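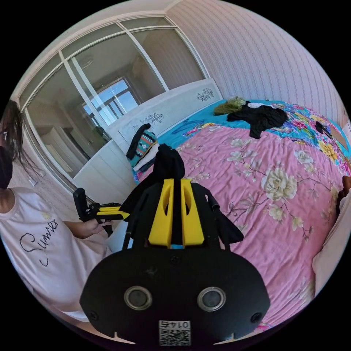
T-shirt with "Summer" printed in script

From: Toon Van Beek
To: Kemeys shirt printing list
Date: September 10, 2022
Subject: Re: Script lettering washing out

Anjana Bhattacharjee wrote:

> I have now had two orders come back from Ridstead with the same
> complaint. The block letters are fine after a few washes but the
> script ones lose their thin strokes first. Same ink, same shirts,
> same dryer. Is it the mesh or the artwork? I am on 60 for
> everything at the moment and would like to sort this out before
> the December orders come in.

Anjana,

I would look at the artwork first. Most of the free script fonts have hairlines where one letter joins the next, and on cotton those joins get very little ink. They look good coming off the press and then the fibers lift and the line breaks up.

What I do is add a thin outline to the whole word in the same color, then merge it. At chest size you can't see the difference, but the joins come out noticeably heavier. Check the small loops afterward, as an "e" can fill in.

On mesh, 60 is coarse for script. I would stay there for the block letters and buy one finer screen for the rest. Kemeys had some frames left over from the Hillach sale, so ask there before you order new.

The other thing is cure. If your dryer is the same old Watumero as mine, the belt runs faster on the left side of the dial than the marks say. I ran almost 2000 shirts through before I checked it with strips. White shirts also seem to need a second longer than the dark ones here – I don't have an explanation for that.

Wash test one shirt inside out and one right side out, both on warm, and post what you get. If the right side out one fails and the other doesn't, it is abrasion and the outline should help.

I still have 82 blanks in medium if anyone near Ridstead wants them at cost.

Toon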